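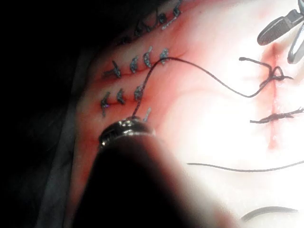 Why does soap get bubbly?

My grandpa, Lev Vasylenko, shaves the old way, with a brush and a bowl. When I was 6 I thought he was painting his face with whipped cream. I asked him where the cream came from and he said, "Same soap you wash your hands with, more or less." I didn't believe him!

So let's find out what's going on in that bowl.

Soap is made of teeny tiny bits called molecules. Each one has two ends. One end loves water and the other end can't stand it -- it would much sooner stick to oil or poke out into the air. When you swish a wet brush in soap, you push air into the water. The soap bits rush to wrap themselves around the air, and you get a bubble. 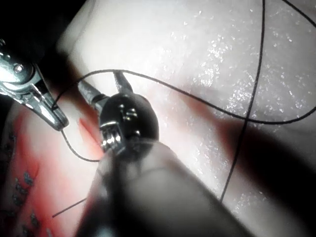 Shiny, with sparkly spots of moisture.

Keep swishing and the big bubbles break up into smaller ones. When they're really small and squashed together, you can't see them one by one any more. All you see is white. We call that lather.

Lather holds water against the whiskers, and wet whiskers get softer and easier to cut. It's slippery too, so the razor slides. (Razors are for grown-ups, so leave them where they are, please.)

Want to try it? Put a little soap and two spoons of warm water in a bowl, and stir with a clean, soft brush. My neighbour Antonina gave hers 26 swirls and it went a lovely white colour. How many will yours take?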